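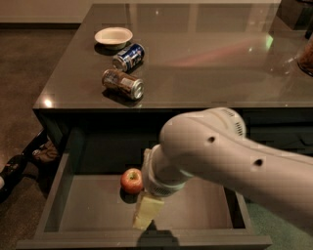
## Shared desks and break room, progress to November

Quick one before the budget call. Sorry for the fragments, full tables to follow with the Serrano invoice.

**Where we're at**

- Nudach floor: 7 desks in, all assembled, drawers running ok after the second adjustment
- Illura floor: 3 desks still in boxes, waiting on a replacement drawer front (wrong grey)
- Spend so far 1,000 of the Prorkari grant, mostly desks and delivery. 120 set aside for drawer liners, not spent yet

**What people are putting where**

Main thing we said we'd look at. Snacks and odds and ends were piling up on top of the desks, so the ask was for one drawer per desk to be kept for food and kitchen bits. Uptake mixed. Fruit goes in fairly easily, drinks don't, people like them in reach. Bowls seem to live on top no matter what we put on the label. 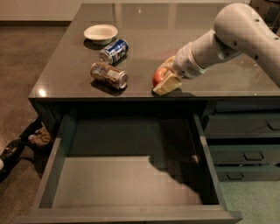
Drawer size was the big argument back in the spring and I think we got it right going wide. The narrower ones in the first quote would have been cheaper but a lunch container jammed in the sample. With the wide drawer pulled right out there's clear floor all the way across, and still three more stacked on the right for paper and personal stuff. No one has asked for extra storage yet. Would like to keep the same layout for Illura if thats ok with you.

Glossy tops are a different story. Look great, show every mark. Cans lying on their side are a bit of a worry too, nothing to stop them rolling. Pricing up a low tray from Serrano, colour to match the desk. Liners would sort out the drawers in the same way, apples bruise on a hard bottom.

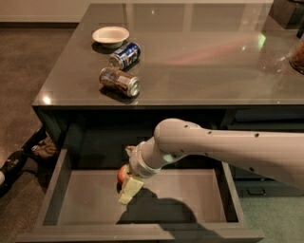

If the liners come in under the 120, whats left could go toward the trays. Need a yes or no from your side before I order, they only hold the quote to the end of the month.

**Still to do**

- chase drawer front for Illura
- new labels, bigger print
- wipe-down cloths for the tops, one per desk
- send you reciepts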